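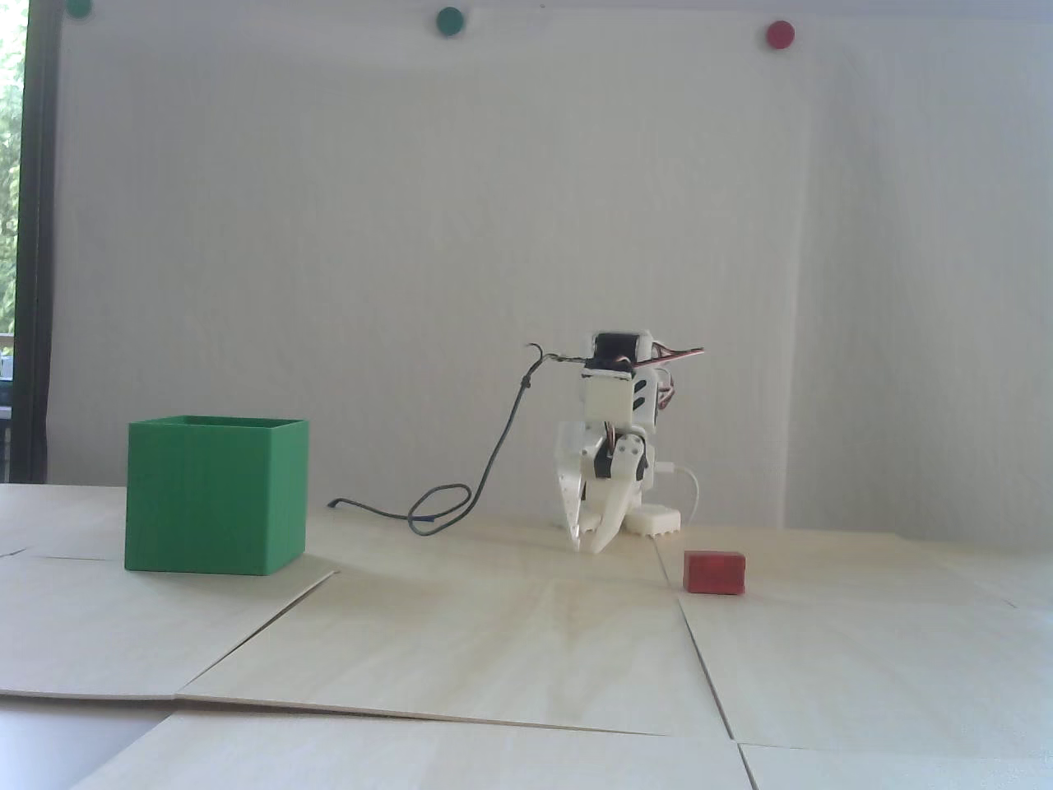 Morkora Robotics Module
Handout 4: Pick and place with the small arm

By the end of this session your group should have the arm picking up a block and dropping it in the green box without anyone touching the controls. Marks are for repeatable runs, so a slow arm is fine.

Before you switch on
Check that every servo plug is pushed fully home and that the wires can move freely when the arm turns. Load your Dresateo settings file from last week. If you have lost it, start again from the home position.

Finding your positions
You need four: home, above the block, gripping, and above the box. Move one joint at a time and write down each value. One group last year had 2728 for the gripper open and 2928 for closed, but your numbers will differ – each gripper was assembled by hand.
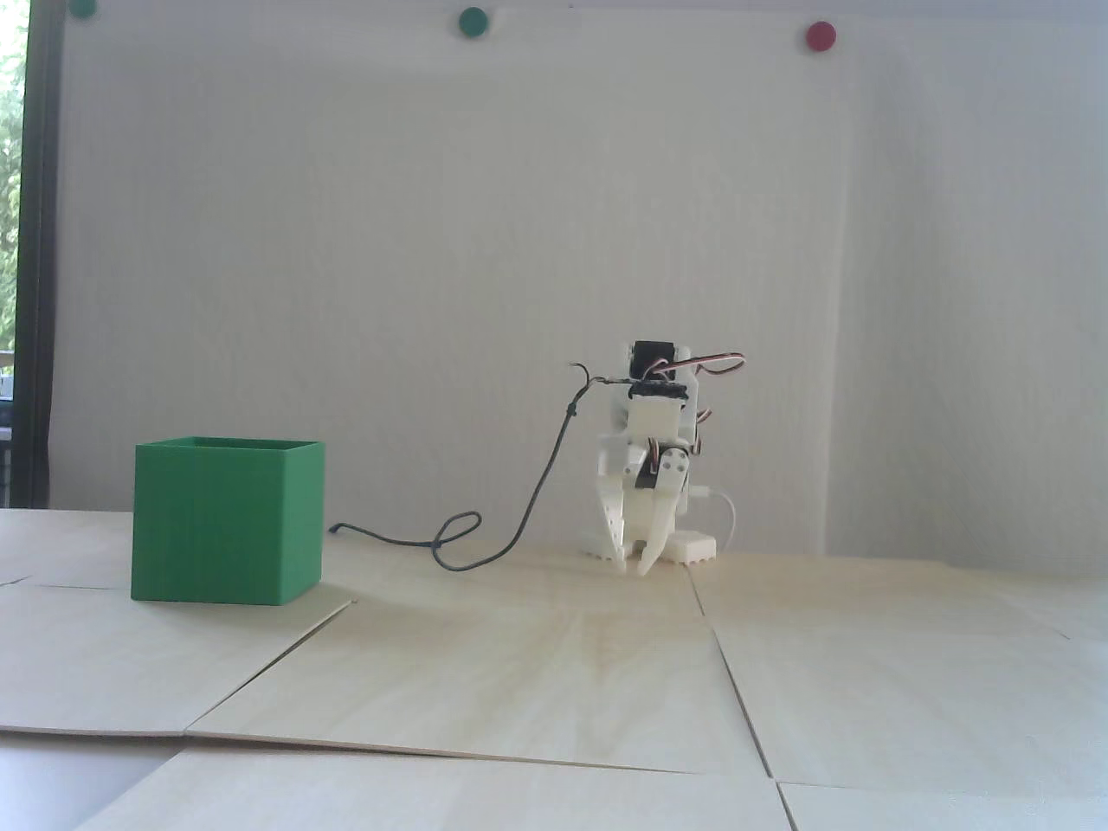
Fig. 2. Arm with the gripper lowered, box to the left.

Approach the block from directly above. Coming in at an angle tends to push it away with the fingertip. Leave a pause of 300 milliseconds after the gripper closes, then lift.

To hand in
– your table of positions
– the program, saved to the Fetedska folder
– a short note on one failed run and what you changed

Reading: Odukoya course notes, section on joint limits.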